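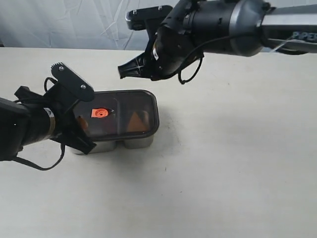

Faint smudges on a pale, matte tabletop.

Cleaning Light-Colored Tables and Work Surfaces

Posted 03/06/2020

Pale matte surfaces show every fingerprint, and most of the damage done to them comes from scrubbing. Start with the mildest thing you have and stop when the mark is gone.

Everyday smudges

Wipe with a microfiber cloth dampened with warm water and one drop of dish soap. Wring the cloth until it no longer drips. Go over the table again with plain water, then dry it with a clean towel. Soap left behind dries to a film that picks up more dirt, and people often mistake the film for wear.

Specks that stay put

Dried glue, paint and food usually lift with a plastic scraper or an old gift card held nearly flat. Lay a damp cloth over the spot for 4 minutes first. Do not use a razor blade on a painted or coated top.

Pencil and ink

A white vinyl eraser takes off pencil. Pink erasers can leave a stain of their own. For ballpoint, put rubbing alcohol on a cotton swab and test it under the edge of the table before you touch the top. Roll the swab over the line and change to a fresh one as soon as it picks up color.

Melamine sponges

These work, but they are a fine abrasive. On a matte finish they can leave a shiny patch that will not come out. I keep mine for door frames and sneakers.

Grease

Baking soda mixed with water to a thin paste, left on for a few minutes and wiped off with a soft cloth. Rinse twice. The white residue hides well on a white table and turns up later on your sleeves.

Wrinkled cloth covers and curtains

If you hang fabric near the table to keep dust off, take it down and wash it when you do the deep cleaning. Pull it from the dryer while still slightly damp and hang it right away. Stubborn creases come out with a steamer, working from the top down. Cotton needs more steam than polyester.

What not to use

Skip bleach, oven cleaner and furniture polish. Polish makes a matte top blotchy, and getting it off again takes several rounds of soap and water. My own bench dates from 1969 and has had nothing but dish soap on it since I repainted the top in January.

More tips: Removing sticker residue | Storing paintbrushes | Sharpening kitchen scissors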